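I have been meaning to write about the bathroom for ages, so here we go, grab a coffee. Well, it's the bathroom and the hall closet, because in this apartment you can't do one without dragging everything out into the other (the closet is where the bathroom stuff goes to hide).

Some background for anybody new. We moved to Brakley in April and I swore up and down that this time I'd unpack properly. I did the kitchen properly! I even lined the drawers! Then I got to the boxes marked BATH and just sort of tipped them into the closet and shut the door. And it has stayed that way until this week, when a bottle of conditioner rolled out and landed on my foot.

So out it all came. Every towel, every half-used sunscreen, the hair dryer that smells like burning, the other hair dryer, four nail brushes. I put it on the bedroom floor first and then realized I'd have to sleep at some point, so I started over and worked in batches at the table. Much better. I'd carry one armload over, sort it, wipe what needed wiping, and go back for another. Podcast on, windows open, old T-shirt. I was having a pretty great time by the second hour, which says something about my social life.

The towels were easy. Anything with a frayed edge went in the rag bag, and the big blue ones my aunt gave us went back on the shelf even though they don't absorb a thing. They're pretty and I like them. The medicine was less fun. I found cough syrup older than my car, and I'm taking the whole bag to the pharmacy in Domley on Saturday's errand run, or whenever I next get over there, I keep changing my mind about which day.

Then I got to soap, and soap is where I slowed way down. I love bar soap. I buy it at every craft fair and then I'm too precious about it to use it, so there's a shoebox of the stuff, all going a bit dusty and smelling like one big confused lavender-orange-pine tree. The dishes are a separate problem. I've never found one I was really happy with. The ceramic one was gorgeous and I dropped it in the tub. The wooden one from Hurberg got slimy underneath no matter how often I scrubbed it. So I'm down to the pink plastic one, and I've decided the pink plastic one is a keeper.

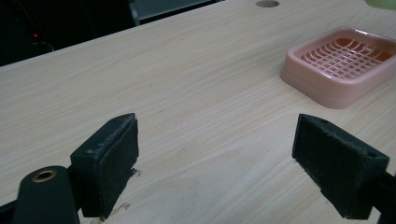
Plastic is the only kind worth having, according to Mahmoudi, and you should run it under the hot tap once a week whether it looks dirty or not, then stand it on its side to dry. The same comment went on to say that fancy soap should be cut in half before you use it, so that one piece can stay in a drawer while the other one gets used up. I'd never thought of that! I cut up an orange bar last night with the big kitchen knife and felt very clever, and then my toast tasted faintly of orange blossom this morning, so wash the knife better than I did.

The pink goes with nothing in there, by the way. The tile is a sort of mushroom color and the shower curtain is green. I priced out a matching set (dish, cup, toothbrush holder, the little pump thing) and it came to almost $100, and I laughed and closed the tab. I could get a lot of craft fair soap for that.

Back in the closet, I gave everything a shelf. Towels at the top, spare toilet paper under that, then a bin for hair stuff and a bin for first aid. The shoebox of soap sits in with the sheets now and they smell amazing. I wrote labels on masking tape with a marker, and my handwriting got worse the farther down I went, so the bottom one looks like it says "SPUNGES." It's staying.

Still to do: the drawer under the sink, which sticks, and the bath mat situation. I've got two mats and neither of them lies flat. If anyone has a trick for getting the curl out of a corner I'd love to hear it, I tried stacking cookbooks on it overnight and all I got was a flat spot in the middle. I'll probably tackle the drawer next, once I've bought some more masking tape.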